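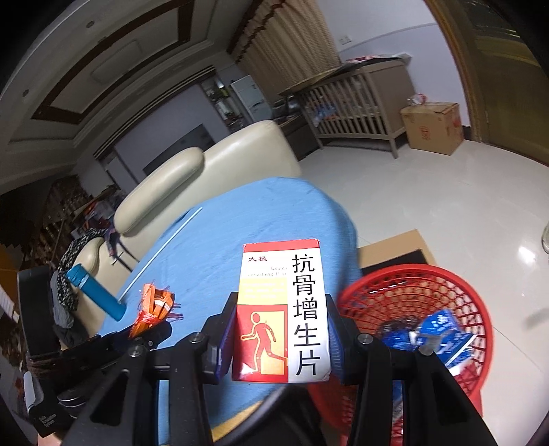 Will it clear the table before my kids do, asks a reader in Pleston, because if it won't I'd sooner keep the money.

It won't, for now. The Umau is a hand-held gripper with two fingers, sold at £591 to people who want to teach a robot arm household jobs. You do the job yourself with the gripper, and the software turns your movements into something an arm can copy. I used it for six weeks, mostly for putting things away, and ran the results on a rented Obeidat arm.

As a tool in the hand it is good. The ridged pads sit square against the sides of a medicine box and hold it upright without much effort. Flat-sided packets are the easiest thing you can give it. A thin stick lying on a tablecloth takes more care, and a crumpled snack wrapper is a nuisance, as it folds up differently each time and the pads close on very little. Your wrist will feel it after an hour.

The arm is where the trouble starts. Darndale, who sell the kit in Britain, suggest 100 goes at each task. I did 200 for boxes, and the arm then put most of them in the basket if I left the table where it was. When I moved the table to the other side of the room it missed the first few completely. With wrappers it was hopeless. It was also slow: I could have cleared the lot by hand while it dealt with one box.

The instructions are short but clear. The case has a poor catch and the spare pads cost too much.

For a shop floor with one sort of carton and a bench that stays put, I can see it earning its keep. At home, things get left anywhere and in any state, and the arm can't yet cope with that – so the reader in Pleston should keep the money.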